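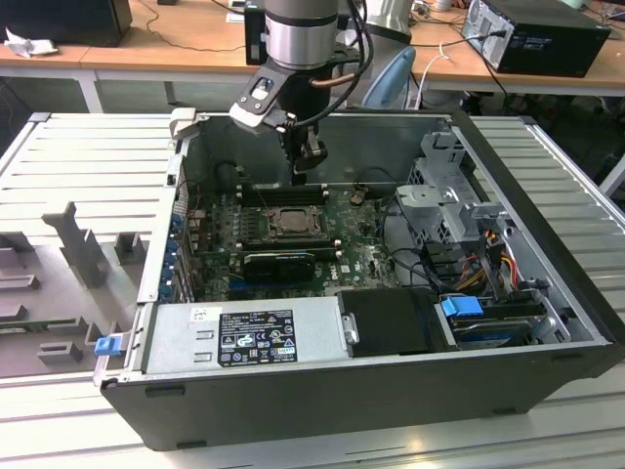

Can it take the RAM out yet?

"Sometimes," says Remo Lo Presti, and he laughs, and then he goes back to looking at the arm.

I'd gone in on a Sunday because that's when he had time. Lo Presti runs the teardown bench at Nunance, which buys retired office computers by the pallet, pulls the parts worth reselling and sends the rest off for metal. He's been taking computers apart for a living since before he could legally drive a forklift. Since February he has also been the guy trying to teach a robot to do it.

So the question I came with was simple. Are machines ready for this kind of job? Not welding car doors. The fiddly stuff, the boring stuff, the stuff people do on a bench all day or at home with a junk drawer open.

"Depends what you mean by ready," he says. "If you mean would I go home and leave it alone with a pallet, no. God no."

The pallet is 105 towers, by the way. He told me that twice. A person on his crew does one tower in a few minutes if it's a model they know, and he doesn't think of it as skilled work, or didn't, until he had to explain it to a machine.

"You say pull the memory. OK. What's that. You push the clips, you get a thumb and finger on the stick, you rock it a little, it comes. The rock is the whole thing. I never once thought about the rock in my life."

He had a Dell on its side on the bench while we talked, cover off, arm reaching in over the memory slots. It's a tight place to put a hand. Graphics card on one side, drive cage on the other, power wires bunched up underneath. I asked if he picks easy ones.

"That IS an easy one. Look, blue. Anything blue in there, somebody designed it so you can open it with your fingers. Latches, tabs. The drive's got one. These office boxes are about the friendliest computers ever made. You want to see a hard one, I'll show you a cheap home tower with the screws stripped and somebody's cat in it." (Cat hair. I checked.)

The fingers on the gripper are where most of his complaining goes. Too fat, then too thin, then they bent. The current pair came from Grandlow, a small shop that does custom tooling, and he likes them well enough. He'd like them better if they could feel something.

"I know when a clip lets go. There's a click, you get it in the hand, you get it in the ear. The arm has to guess from how hard it's pushing. So it pushes too hard, or it stops too soon and thinks its done."

What happens when it pushes too hard?

"You buy a new board. Well, we don't buy it. We have a pile."

And cables. I'd been told to ask about cables. He put his face in his hands for a second.

"Cables are the worst. A stick of RAM is always a stick of RAM. It's in the slot, it's straight, it's the same every time. A cable is wherever the last guy left it. Flat ones, skinny ones, some zip tied, some not. Two computers off the same desk at the same company, same model, and the wires are different. A kid can move a wire out of the way. You don't even teach them, they just do it."

He keeps a log. Not a fancy one. 416 tries at memory so far, on all the models together, and he wouldn't give me a success rate for print. ("It'll be wrong by the time you run it and then I'm married to it.") He would say memory is the best job it has. Drives with a tool-free tray are second. Connectors are a long way back. Screws he hasn't started, doesn't want to start, will start in the fall if his boss keeps asking.

His boss keeps asking. The number that got thrown around upstairs was 300 towers a day with nobody on the bench, and that came off a slide from a vendor pitch. Lo Presti was at the meeting.

"I said on what computers. They said standard computers. I said OK, come down and show me a standard computer."

The vendor did not come down.

I want to be fair here, he isn't a hater. He asked for the arm. He's got bad wrists — most people who do this for long enough do — and what he wants is pretty modest. Have it do the same two or three pulls on the same model all morning while a person works next to it on the mess. He thinks that's close. He thinks a run of identical machines from one big office is a good job for it right now, if someone stands near the stop button.

"People want it to be me. I don't want it to be me. I want it to be the part of me that hurts by three o'clock."

We got onto houses. My readers always want to know about houses, when does the laundry thing arrive, when do the dishes do themselves. He shrugged at this one pretty hard.

"You've got a house? Any two drawers the same? There you go."

But he came back to it later without me asking, we were over by the coffee. He thinks people at home will forgive more. If a machine takes forty minutes to fold towels and you're asleep, who cares. On his floor slow costs money. At home slow is fine, it's breaking things that isn't fine, and its going to be in there with kids and dogs and glassware. So maybe houses get something slow and gentle and limited, and he figures it does towels and not fitted sheets. He doesn't do fitted sheets either.

Last thing. I asked what would change his mind, what would he have to see.

"Putting one back together."

Really?

"Taking out is pulling. Everybody films pulling. Let me see it put the memory back in, the right way around, notch lined up, both clips down, and then the computer turns on. No person touching it. Then do it again on the next one, different model, with the wires in the way." He thought about it. "Then I'd go home early."

He's tried that too, a handful of times after hours. How'd it go?

"It got one side in."

Recent
Chareonsuk closes its repair counter, keeps the parts window
Wurnik floor scrubber: a month in a hardware store
What a pallet of office computers is worth
Reader mail: robot mowers and slopes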